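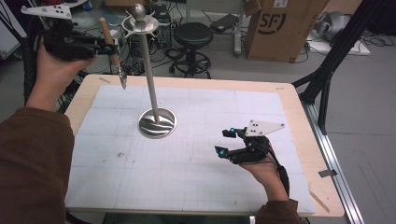
Hanging tools instead of lying them down has completely changed how I work, and I wanted to tell people who'd understand! I sew little notebooks and mend old paperbacks in the evenings, and for years everything lived in a mug, points up, which is a daft way to store sharp things you grab without looking. I've now moved over to one of those tall silver stands with the ring of little curved hooks and a ball on top, the sort you'd expect to find ladles on. It sits on the white gridded board where I do all my marking out, and the small pointed tool with the pale wooden handle is one of the things I want on it, along with my bone folder and the two brushes. Has anyone else gone this way? What do you do about handles with no hole in them?

papermouse
Posted Friday, September 10, 2021

---

gluepot_annie
Oh I love this. I've had a kitchen one since March and wouldn't go back. Mine is a Jarketti, bought for actual spoons and then stolen from the kitchen. For handles with no hole I tie a loop of waxed thread tight round the neck of the handle, just under the fat bit, with a dab of glue on the knot. Hasn't slipped yet.

---

Tern
Going to be the grump. A pointed tool hanging at elbow height on a table you lean across is asking for trouble. I had an awl on a hook once and it found my forearm. Mine go in a block of cork, points down, and they stay there.

---

papermouse
Ouch, Tern! Fair point (sorry). I was thinking of a bit of cork pushed over the tip before it goes up, would that calm you down at all?

---

Tern
A bit. If you remember to do it every time. Do you?

---

papermouse
I've been good so far...

---

ledgerlines
Drill them! A 2 mm hole through the end of a wooden handle takes a minute, and then you thread a bit of leather lace through. Wrap some masking tape round first so it doesn't splinter, go slowly, and rub a drop of oil in afterwards. I did six handles in one go on a rainy Sunday and it was the most satisfying afternoon I've had in ages.

---

gluepot_annie
I'd never drill mine, my best one was my aunt's. Thread every time for me.

---

ledgerlines
That's fair enough for an old one. For the cheap ones, drill away.

---

Kirstin Tosh
Lovely stand, and I do like a shiny base, but watch the weight. I had one from Gida that looked very similar and it went over whenever I took something off quickly from one side. I put it on the kitchen scales and the base was 600 grams, not enough for something that tall with everything hanging at the top. A circle of lead flashing stuck underneath with felt over it sorted mine out. Felt is good for another reason too, a metal base will slide about on a smooth board.

---

papermouse
Kirstin that's brilliant, thank you. I hadn't thought about the sliding. I've got some green felt left over from lining a box so that's tonight's job. Is the lead all right to handle?

---

Kirstin Tosh
Gloves on while you cut it, wash your hands after, and make sure it's fully covered. Or use big steel washers if you'd prefer to skip the lead. They work nearly as well.

---

Halfcloth
Can I ask about the mirror finish? Mine drives me mad. Every bit of PVA that flicks off the brush shows up and I end up polishing it when I should be sewing.

---

gluepot_annie
Wipe of car wax and the glue just peels off! Honest, try it. I do mine whenever I do the press.

---

Halfcloth
Car wax!! Right, raiding the garage.

---

Tern
Since we're on the subject of where it stands: not in the middle of the board. You've got it nearly bang in the centre and that's your best marking-out space. Back corner, left if you're right-handed.

---

papermouse
Ha, I know, it does tend to wander. I like being able to reach it from either side but I do end up measuring round it. I'll try a corner for a week and report back.

---

ledgerlines
I'm with papermouse. Middle is fine while you're sewing, shove it over when you're cutting. It's a stand, it moves.

---

Tern
Things that move get knocked.

---

Halfcloth
Another option if you're tight for space is a rail. I've got a Visser one screwed to the wall behind the bench, 40 cm long, with S-hooks on it. Takes the folders, scissors, brushes, the lot, and the table stays clear. No good if you work on the dining table and have to pack up for tea, mind you.

---

gluepot_annie
Which is me every single night. The stand gets picked up by the knob with everything swinging off it and goes on top of the fridge.

---

papermouse
Same here, that's half the joy of it. One lift and it's all gone!

---

Kirstin Tosh
Do brushes hang bristles down on yours? I rinse mine, squeeze them out and hang them damp, and they've kept their shape so much better than when they stood in a jar. My old Zudeck paste brush looks nearly new again.

---

papermouse
Bristles down, yes. I'll put a saucer underneath though, I hadn't been doing that. Felt first, then the loops. Annie, how thick is the thread you use?

---

gluepot_annie
Just the ordinary sewing thread I use for the books, doubled. Go round the neck four or five times before you knot it.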